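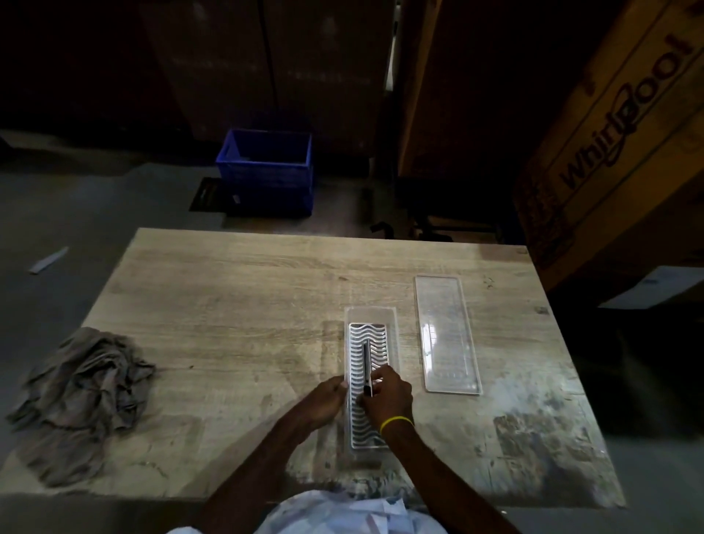 Rule 12 should come out altogether, according to Rónán Duggan, because if the blade has to be retracted every time a hand comes near the tray then the blade is never out and the arm may as well go home.

He had a point and I hated it. I'd spent all of April on those rules! My whole job at Heslow was writing down what a person does with a knife and a fridge tray so the Oteretti could do it next to that person without anyone losing a thumb, and I'd got as far as thirteen rules and one headache.

"Fine," I said. "What does the left hand do, then?"

"Holds the rim."

"Where on the rim?"

"Where the knife isn't."

I wrote that down as a joke and then looked at it for ages. It was better than mine (mine had the word "aforementioned" in it). So we went through the lot again, Rónán at the bench with a ridged insert under the tip of the knife, me on an upturned bucket with the laptop, calling out "stop" whenever he did something the rules didn't cover. I called it out plenty.

"You changed your grip."

"Did I?"

"Is that allowed?"

"You're the one with the rules, mate."

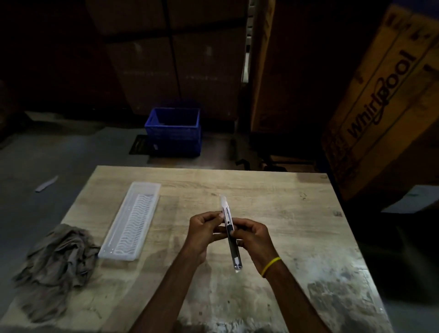 Part Two · 2 min read

Urho Lappalainen rang from Carosow at four, wanting to know if we were ready to sign. I put him on speaker and read him the new Rule 12, which now said the arm keeps still while a person adjusts the blade, and stays still until the person says go.

"Says it how?" he asked.

"Out loud."

"And if they forget?"

"Then it waits."

"For how long?"

I looked over at Rónán, who shrugged. Behind me the Oteretti was parked on its stand with its little amber light on, and it had been there so long that I'd hung my jacket on it.

"For as long as it takes," I said, and I could hear Urho working out what that would cost him on a 20-tray order. He muttered something about Ó Dubhghaill's shop getting by on a single page of rules. I said good for them, I'd love to see the page.

He signed, though. The email came through while I was still arguing with him.

Rónán read it over my shoulder and went back to the bench. "Right. Go," he said to me, and the jacket lifted clean off the floor.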